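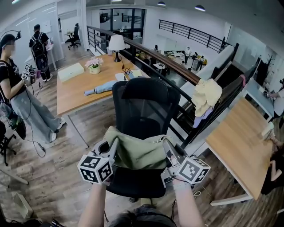

Slide 2. Why people stop wearing a garment

Start with the survey. We asked 646 customers of the Grornero repair counter what was wrong with the piece they brought in. Torn seams came first, then zippers, then straps and ties. Fabric that had worn through was well down the list. Pause here and let people read the chart.

Point to make: most of these clothes still had good cloth in them. The failure was in the stitching or in a small part that costs very little.

Slide 3. What a repair costs

Average time at the counter was 35 minutes. A strap is quicker, a coat lining is much slower. Don't read out the price table, it's in the handout.

Mention that the Somex shop charges by the job and Grornero charges by time. Customers liked a fixed price better, even when it came out higher. Cathal Ó Ceallaigh ran both counters in February and can take questions on this.

Slide 4. Thread

People always ask about thread, so get to it early. Polyester for most seams. Cotton thread on cotton cloth if the piece will be dyed later. Match the weight to the old stitching — heavy thread on a light fabric puckers and can cut the weave.

Show the Matex sample card. Pass it down the left side first and ask for it back.

Slide 5. The three stitches

Backstitch for seams. Whipstitch for raw edges. Ladder stitch for anything that has to close from the outside, such as a lining or a cushion cover. Demonstrate only the ladder stitch. The other two are in the handout with drawings.

If the room is big, use the thick cord and the cardboard with holes punched in it. Regular thread can't be seen past the second row.

Slide 6. Washing before repair

Wash first, always. Cloth that hasn't been washed may shrink later and pull the new seam out of line. Kobzar turned away 52 pieces for this reason and most came back clean within a few days.

Skip this slide if we're running late.

Slide 7. Questions

Likely ones: leather (no), knitwear (yes, but a different talk), waterproof jackets (seam tape, see handout page 3).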